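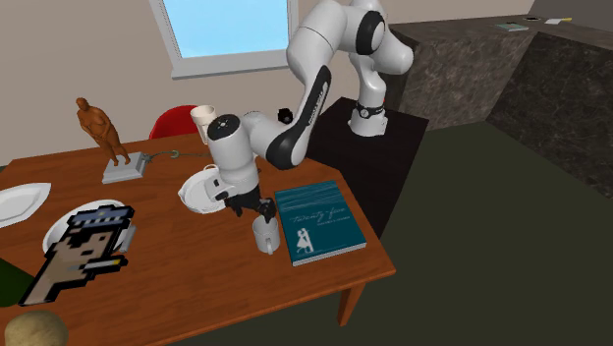
Taking care of a wooden kitchen table

Many people ask me how to keep a wooden table nice when the family eats on it every day. I have oiled and repaired our table for 13 years, and I made most of the mistakes myself, so I write down what works in our house.

First, find out what finish you have. Put one drop of water on a place where nobody looks, for example near a leg. If the drop stays round, the table has lacquer or varnish and it does not need oil. If the wood becomes dark under the drop after a few minutes, it is oiled or bare, and the oil tips below are for you.

Daily cleaning

Use a soft cloth, warm water and a very small amount of dish soap. Squeeze the cloth well before you wipe. Always wipe along the grain, then dry with a second cloth. I do not use the green side of the sponge, also not for dry porridge. Lay a wet cloth over the porridge for five minutes and it comes off easily.

Vinegar is good for windows and kettles, but please keep it away from oiled wood. It takes the oil out and leaves a dull spot.

White rings

A white ring from a hot cup is usually moisture inside the finish. Try these in order, and stop when the ring is gone:

Leave it alone for one night. Small rings often disappear.
Put a dry cotton cloth over the ring and press with an iron on low heat, no steam, for a few seconds. Lift, look, repeat.
Rub a little mayonnaise on it, leave it for one hour and wipe it off. My neighbor Pirjo Kallio taught me this one and I did not believe her until I tried.

Black rings are a different thing. They come from water and iron, mostly from cans or pans, and they go deep. Those you must sand.

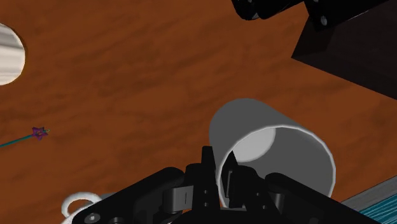 Oiling

I oil in February, when the heating has dried the wood, and once more after summer. Start on Friday evening, so the table can rest over the weekend.

Clean the table and let it dry for several hours. Sand lightly with 240 paper, along the grain. Remove all the dust. Pour a spoon of oil on a cotton cloth and spread it very thin. Wait 15 minutes, then wipe away everything that the wood did not drink. If you skip this wiping, the table will be sticky for weeks.

Very important: a cloth with linseed oil can start to burn by itself. Put it in water right after use, then dry it flat outside.

Small dents

Put a damp cloth on the dent and touch it with the tip of a warm iron. The steam makes the fibers swell. It works on bare and oiled wood, but not if the fibers are cut.

Ratree Sukprasert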